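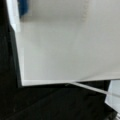
# Kekel Desk Chores

Search Kekel docs Search

Kekel is a set of 3000 recorded attempts by robot arms to deal with the stuff people leave on tables. It was put together at Dradari to settle an argument over whether a machine can do household chores yet. The argument is still going, but now it has a license file.

Version 2 covers small desk jobs: pick a thing up, put it somewhere better, close whatever was open. My nephew can do all of these. He can also refuse, a feature we have not been able to reproduce.

## What's in it

- `episodes/` – one folder per attempt, including the bad ones
- `tasks.csv` – the instruction given, in plain English
- `notes.csv` – remarks from whoever was at the table
- `splits/` – train and test, cut by table layout so the same clutter never lands in both

Each attempt has views from over the table and from the wrist. Joint positions are logged at 30 readings per second. An attempt ends when the job is done or when the person watching gives up, and `end_reason` tells you which of the two had had enough.
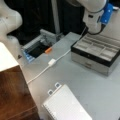 *Table view: organizer box at right, spiral-bound notepad in front.*

## Can it do chores?

Some. Moving one solid object across an open table is close to boring, and I mean that as praise. Things go downhill with anything thin, floppy or see-through. Cables are their own department. A person nudges a cable aside without breaking off a conversation. Our baseline policy, Rirard, treats it as either scenery or prey.

Clear and milky plastic is the other sore spot. Rirard likes a firm outline, and pale plastic is stingy with those, particularly up close, which happens to be where the grabbing gets done.

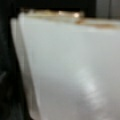
Depth readings don't rescue it much. We tried filling the holes with a smoothing step and got confident numbers for surfaces that weren't there. The step is off by default – turn on `fill_depth` if you enjoy that kind of thing.

Annatjie Masilela wrote the scoring rules and is strict about them. An object set down on its edge, leaning on something else, counts as a miss even if it looks fine from the doorway. By that rule my own kitchen scores poorly. 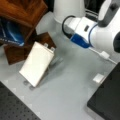 ## Known problems

- 12 attempts have the wrong instruction text. They are listed in `errata.txt`.
- Table layouts from June use the older object names ("case" for "box").
- The Zepeda loader drops the last reading of every attempt. Fixed on the main branch, not in the packaged release.
- No dishes, no laundry, no stairs. Please stop asking about the laundry.

Last edited Wednesday, July 26, 2023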